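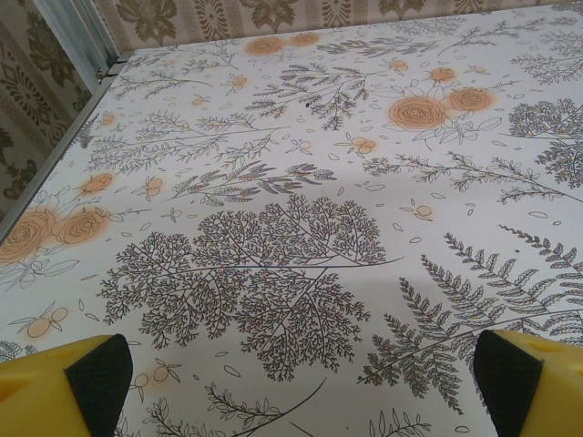

Hajnalka Szekeres put her hands into the two handles and waited for the green light on the screen. It was her first October at Reltia. Before this she had sewn gloves, and she thought her hands would be enough.

"Open the wallet," said Torbjørn Ekström from behind her. "Take the snap with the right, hold with the left. Slowly. The arm learns your hurry also."

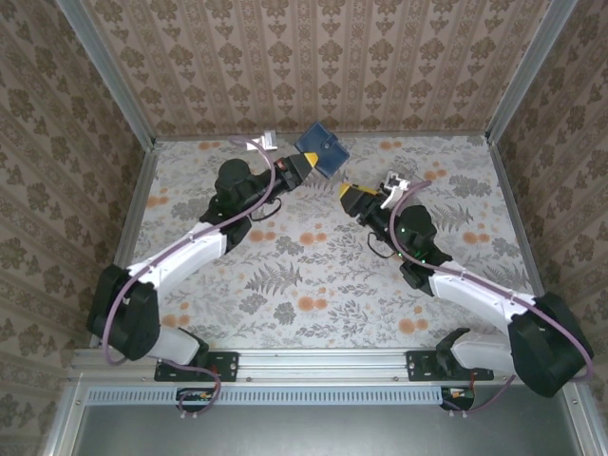 She moved her left wrist and the left arm moved. It was like writing a letter while another person holds the pen. At home she opened her wallet without one thought. Now she must think where every finger was, and she had only two on each side.

"How many times did Rønning do it?" she asked.

"For the wallet, 270. He wanted 1,000."

"And where is he now?"

Torbjørn took a long time to answer.
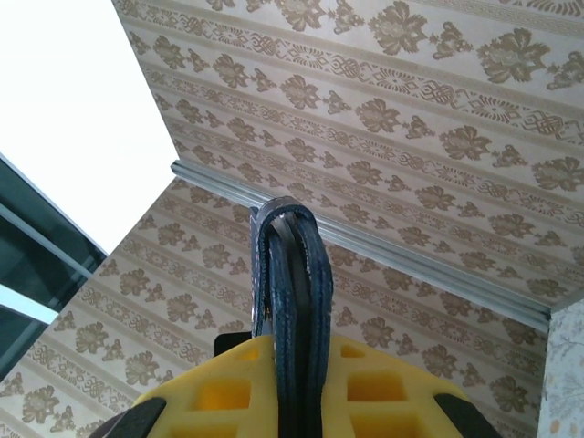 Clateo, no. 6, p. 100

"He went back to Drallbridge," he said. "But when the arm works alone, it stops a little before the snap. Rønning always stopped there. I think he was breathing in."

Hajnalka looked at the arms. Then she tried again, and before the snap she also stopped, for as long as one breath.

More stories in Clateo
The Night Ferry
My Uncle's Ladder
Salt for the Neighbors
A Room in Drallbridge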